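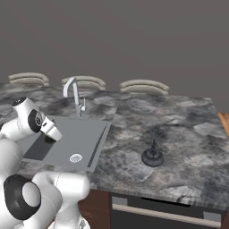

How Does Judo Work?

By Meenakshi Pisharody
April 2026

Have you ever played tug-of-war and let go of the rope at just the wrong moment? Your friends on the other side go flying backward! They were pulling so hard that when the pull was gone, they couldn't stop themselves. If you understand why that happens, you already know one of the biggest secrets of judo.

Judo is a sport from Japan. Two players face each other on a soft mat and try to throw, hold or pin one another. There is no punching and no kicking. The name means "the gentle way," which sounds funny when you see somebody sail through the air and land with a giant WHUMP. But the gentle part is real, and it has to do with balance.

Try this. Stand up with your feet apart and ask a grown-up to give your shoulder a little push. Easy to stay up, right? Now put your feet close together and try it again. Wobbly! Your body has a balance point, somewhere near your belly button. As long as that point stays above your feet, you stay up. When it moves too far past them, you have to take a step or you tip over.

A judo player is always hunting for that tipping moment. If you push me, I can pull you the same way you're already going, and now your balance point is out past your toes. Then I turn, bend my knees, and over my hip you go!
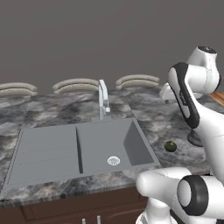
Before anybody learns to throw, though, they learn to fall. Falling well is a skill, and it's so much fun to practice. You tuck your chin to your chest so your head stays off the mat. You make your back round like a ball. Then you slap the mat with your whole arm as you land, and that spreads out the bump. At the Malska Judo Club, where I teach, the new kids spend their first 2 lessons on falling and rolling, and most of them beg for more.

Loan Khúc is ten and has been coming since last July. "I thought I would be bad at it because I'm the smallest," she told me. "But if you get down low, under the other person, being small is great!" She's right. A low balance point is harder to tip.

What do you wear? A thick cotton jacket and pants called a judogi, tied with a belt. The jacket has to be tough, as your partner will be grabbing it all day long. The color of the belt shows how much you have learned. Beginners wear white.

And there is bowing, lots of it! You bow when you step on the mat and you bow to your partner before and after every match. It means "thank you for practicing with me." You can't do judo without a partner, so you take good care of the one you've got.

Words to know

Judogi: the jacket and pants
Dojo: the place where you practice
Ukemi: falling safely
Ippon: a full point, which wins the match right away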